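Slot, Tab, Roof: A Cardboard Goal for a Hacky Sack
Intro to Design, Project 2 final report

Our assignment was to build something useful from one shipping box, with no glue and no tape. I picked a tabletop goal for a hacky sack. My cousins and I used to kick one around the parking lot every July, and I have always wanted a version of that game for rainy days. I called it the Netar, mostly because every design in our section needed a name by week two and I liked the sound of it.

The goal had to stand up by itself, survive a ball hitting the inside, and go flat again when the game was over. It also had to fit on the pine table at home next to everything that already lives there. That last rule shaped the size more than any sketch I made!
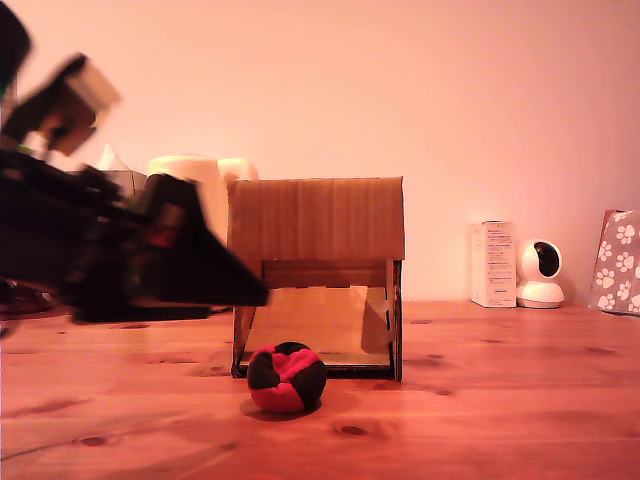 The Netar on the table with the red and black ball in front of the opening.

How it goes together

The roof is one flat panel. Two side walls hold it up, and the walls lock to the other pieces with slots and tabs. I drew the slots first at exactly the thickness of the cardboard, and that was a mistake. Corrugated board squashes the first time you push a tab through, so the second time the joint is already loose. Cutting the slots a hair too narrow fixed it completely, and I was so happy with the snug little squeak it made that I took the whole thing apart and built it again just to hear it.

Corrugation direction matters too. My first roof had the lines running side to side and it folded along one of them during a test. Turning the panel so they run front to back gave me a much stiffer top – same board, same size, way better result.

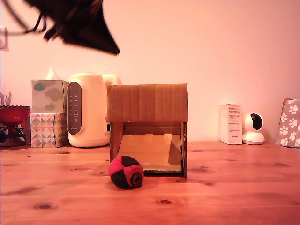 Report and design by Kalliopi Jurić
March 22, 2023

The ramp

My favorite part is the ramp. It slopes down toward the front edge, so a ball that makes it in should roll back out to the player. I tried three slopes. The steep one spat the ball out too fast and it ended up behind the kettle. The shallow one let it sit. A hacky sack is a funny thing to design for, really, as it has a soft filling and stitched panels and it never rolls like a marble would. It flops over, thinks about it, and flops again.

The middle slope won. I ran 200 drops on it over one weekend, letting go of the ball just inside the opening each time, and it came back to the table in all but 40 of them. Most of the misses were balls that landed on a seam and settled against a wall. 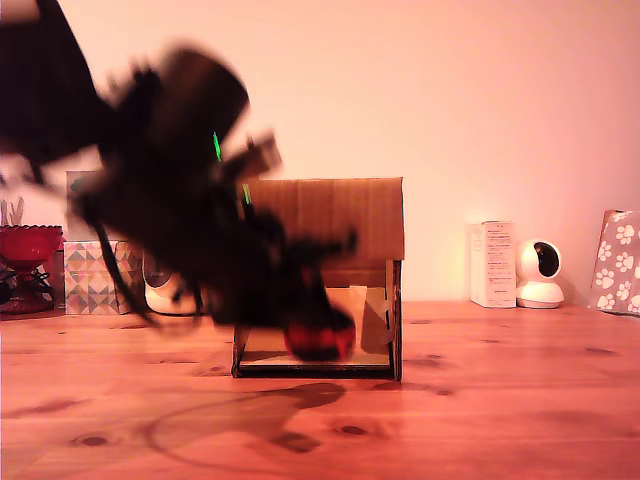 Word count (full report with appendix): 1,000

What I would change

The front corners of the side walls get soft with handling. A doubled edge would help, and I think there is enough board left over from the same box to do it. I would also like a slightly deeper roof overhang to keep high shots from skipping over the top.
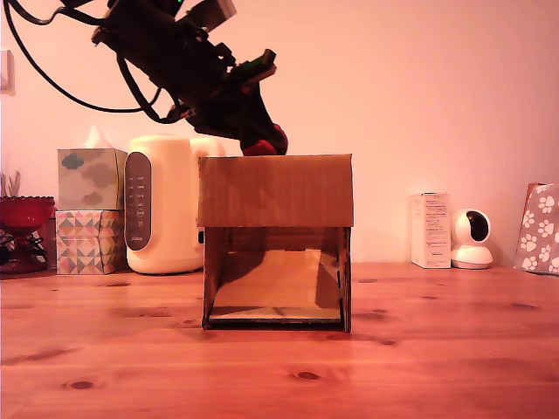 Flat storage is the other thing I want to improve. The pieces do come apart, but after many rounds of assembly the tabs start to fray, and I worry about them lasting a whole semester. My classmate Shin suggested rubbing the tab ends with candle wax, and I have one set of spare tabs waxed and ready to try. If they hold up, I'll cut the next Netar with longer tabs and take it along to the Henstead open house, where people can play with it for an afternoon and do their very best to wreck it.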